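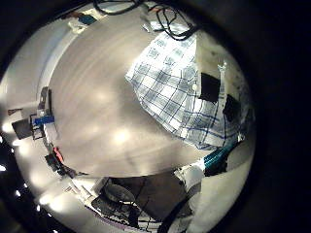
Figure 2. Worktable with folded plaid cloth, cables along the far side, and mixed items beyond the left edge.

Home Abstract Sections Figures References Cite

3.2 Surface clearance and item placement

Clearance was scored on the open area of the tabletop only. Items kept on or beyond the rim were recorded separately, as participants in the Zarkdale sessions treated the rim as storage and the middle as work area. The table in Figure 2 follows this pattern. The beige-gray top is open across most of its area, and the blue-and-white cloth lies to one side. Faint streaks and smudges on the surface were not scored.

Textiles were classed as folded or spread. A folded piece with a rumpled lower edge, as in Figure 2, was still entered as folded. Cables were entered as a single item when they crossed or looped over one another, which made separate tracing unreliable. Small objects that two raters could not name were coded "other" and kept in the total.

Of 500 table records, 17 were dropped for incomplete coding. The coding sheet was adapted from Mamo's Pevham protocol, with the category for bags and boxes merged.

Related items
Etenesh Mamo, Rim storage on shared tables
Negussie household survey: coding manual
Gelteo working notes on folded textiles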